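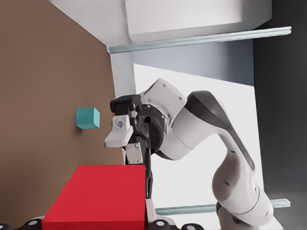

The hostel in Drurkemville took in 136 people in September, and I spent most of the month helping with the paperwork. Each person needs a form for the town register and another for a school or a doctor. Miroslava Dmytriv runs the desk and shares out the rooms. Families want one large room and people on their own want a small one, a big red block and a little teal cube on the same brown table, and the building was not planned for either.

The waiting list for the whole district stood at 1,494 when I last saw it. Some of those people are staying with relatives - they are not on the street, but they are sleeping on floors. Maximiliano Escobar drives the Kulik minibus to the registration office and back, three trips each morning. The office shuts at noon, so anyone on the last run may have to go again.
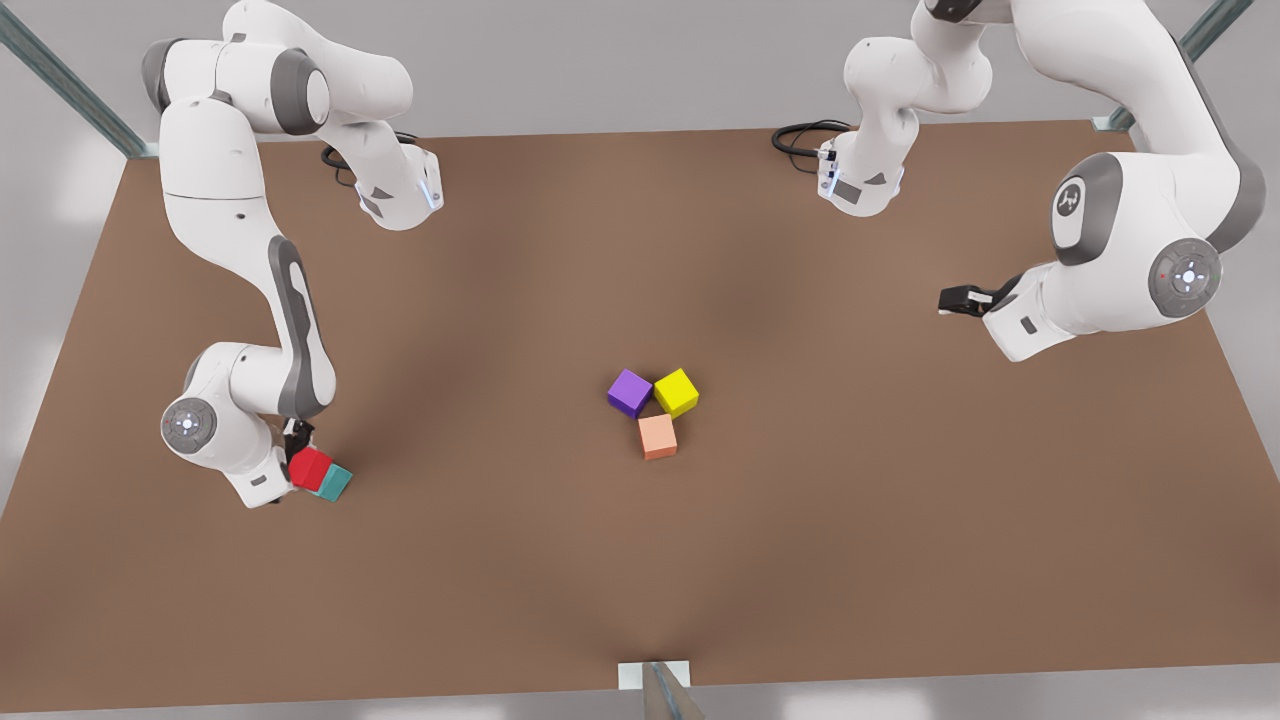

What we are short of

Towels, phone chargers and winter shoes in children's sizes. We have enough coats. Please don't leave bags at the gate after 6 pm - ring the Antoniuk building next door and they will take them in.

I am back on the desk next month, mostly on school forms.

Home > Blog > Drurkemville
Posts | Notes | Links | About
Contact | Copyright | Back to top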